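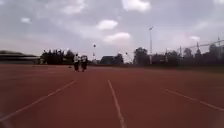 Jitstead has finally put its budget phone on sale outside its home market, and the budget phone people are beside themselves. The Sadach 3 (yes, there was a 1 and a 2, and no, you didn't miss much) costs $147 without a contract, and for that you get a big screen, a battery the size of a paving slab and a camera app with more modes than most of us have hobbies. We've been carrying one since May, to the shops and back, and out to a running track with white lane lines on red, the sort of plain, strong color that cheap camera sensors love to turn into ketchup. Keep that in mind when you look at the sample galleries online. Every maker picks sunsets and salads. Find the galleries with a lot of one color in them and see whether the surface still has any grain or has gone smooth like a bathroom tile.

Now, the phone. Jitstead's pitch is that most of what you pay for in a $1,000 handset is the pleasure of having paid $1,000 for a handset. There's something to that. Messages arrive on the Sadach at the same speed as they do on anything else, and they're just as dull. Maps work. The bank app works, after a sulk. Video calls make you look a bit like a passport photo of yourself, but your relatives will be pointing the camera at the ceiling anyway.

Where the money was saved becomes clear by the second week. The speaker is on the bottom edge, exactly where your palm goes. The fingerprint reader likes one thumb and has taken against the other. Typing is fine until you switch apps halfway through a sentence, at which point the keyboard goes off to think about its life. And the phone comes with 11 apps you didn't ask for, including two separate weather apps that disagree with each other.
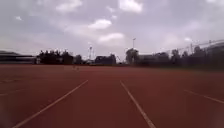
White cloud on gray over the track.

The more interesting story is who should be nervous. Vidal has owned the cheap end of the shelf for years, mostly by being the only name there anyone could pronounce. Its own entry phone costs more than the Sadach 3, has a smaller battery and hasn't changed shape in so long that the old cases still fit (which we count as a feature, though Vidal's marketing department doesn't seem to). The company's response so far has been a new shade of blue.

Repairs are the bit we'd want sorted before telling your mother to buy one. Jitstead has a single service partner for now, Wustgate, which takes phones by mail and promises a screen swap "in good time." We asked what good time meant and were sent a link to the page that says "in good time." Updates are promised for two years. Going by the Sadach 2, they will come in one large lump near the end.

Should you get one? As a spare, a first phone for a kid, or something to take camping, sure. If it's going to be your only phone, wait for the autumn version, which is supposed to move the speaker. Stores here have the Sadach in black and in a green that Jitstead calls Moss. The website has both too, plus a gray that has been "back soon" the whole time we've been checking.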